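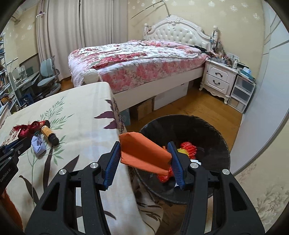 Orange cloth, round wicker basket.

Right, crumpet thread! I've been promising this for weeks and I finally have a gluten free batch with proper holes in, all the way up, so I'm going to write it all out while I still remember what I did.

Background for anyone new: my youngest and I both eat gluten free, the other two don't, and crumpets were the one thing she kept asking for after we moved to Prondudside. The shop ones are fine toasted to within an inch of their lives but they're small and they cost a fortune. I wanted big floppy ones that soak up butter.

First attempt was basically a pancake. Tasty pancake! Ate it with jam. No holes whatsoever.

Second attempt had holes on top but when I cut it open the middle was like wallpaper paste. I'd followed a recipe that swears by a ready-mixed flour and I think there was just too much gum in it. The bubbles come up, get stuck and give in.

I then read the comments under that recipe. There are over 1,678 of them. I got through a LOT of them in the bath. Half the people had paste middles as well, and one woman said she'd ditched the mix and gone for plain white rice flour with tapioca, so I tried that.

Huge difference!! Straight away. The batter looked far too thin and I nearly added more flour, but I held off and the holes opened up on the very first one. I shouted for everyone to come and look and only the dog came.

So this is where I've landed, and please do play with it.

100g white rice flour (I use Cuesta, it's ground nice and fine – a gritty one makes sandy crumpets)
60g tapioca flour
a teaspoon of quick yeast
half a teaspoon of sugar
half a teaspoon of salt
half a teaspoon of psyllium husk powder, level, don't be generous
half a teaspoon of bicarb, kept back for later

Warm water: put your bowl on the scales, whisk everything except the bicarb together dry, and pour in water until what's in the bowl weighs 451g. I know that's a silly looking number. It's what mine came to the day they worked and I've not dared round it off.

Whisk it hard for two or three minutes. It'll look like single cream. Leave it for ten minutes and it thickens up a bit as the psyllium gets going, then whisk again to get rid of any little jelly bits.

Cover it and put it somewhere warm for an hour. You're looking for a frothy top, and it should smell a bit like a pub (in a good way).

Then stir the bicarb into a spoonful of warm water, tip that in, give it a quick whisk and wait five minutes while the pan heats up. 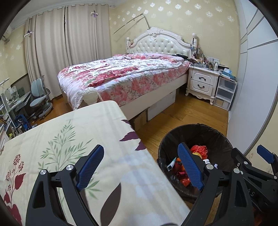

The pan matters more than I thought. Mine goes on at medium for a good few minutes and then I turn it down low before any batter goes near it. If it's too hot the bottoms burn while the tops are still soup, and too cool means no holes at all. Your first one is a tester, so eat it standing up.

Rings: grease them really well, insides and bottom edge. Gluten free batter sticks like anything. I've been using a pair of old egg rings, which makes smallish ones, but Jiahui Lei from my baking group in Murelmont has lent me her proper tall ones and oh, they are so much better. I'm going to have to give them back at some point.

Fill them just over a centimetre deep. I kept overfilling because I wanted those great thick ones from the packet and it doesn't work – the top sets before the bubbles can get there.

Then leave them alone! Eight minutes or so on low. The bubbles come up, pop, and stay open, and the surface goes from shiny to dull. If they pop and close over again, your batter's too thick, so loosen the rest with a splash of water before the next lot.

When the top is dull all over, run a knife round, lift the ring off and flip for half a minute. Mine come out pale on the holey side, which I like. They're getting toasted later anyway.

And do toast them later. I know it's hard. Straight from the pan they're a bit gummy, and once they've cooled completely and been through the toaster they're crisp on the bottom and chewy in the middle and the butter goes right through and down your wrist.

Couple of you asked about yeast. I've used Stitavach because that's what was in the cupboard, and a supermarket one worked just the same. Do check the label if you're coeliac, not all dried yeast is suitable.

They freeze brilliantly. Baking paper between them, bag, freezer, toast from frozen. I did a double batch on Wednesday and there are two left, and I know exactly who's been at them because she leaves the bag open.

Things I've not tried yet: milk instead of water, a bit of buckwheat flour for flavour, leaving the batter in the fridge overnight so I can do them for breakfast without getting up at six. If anyone's done the overnight thing with rice flour please tell me how it went, I'd love to know.

Toppings so far, by popular vote in this house: butter and salt, butter and honey, cheese grilled on top with a shake of Worcester sauce (again, check the bottle, some have barley in). My eldest had his with peanut butter and sliced banana and says it's the best thing I've ever made, and he can eat normal crumpets, so I'm taking that!

Going to have a go at pikelets next with the leftover tapioca. Same batter, no rings, I think? Will report back.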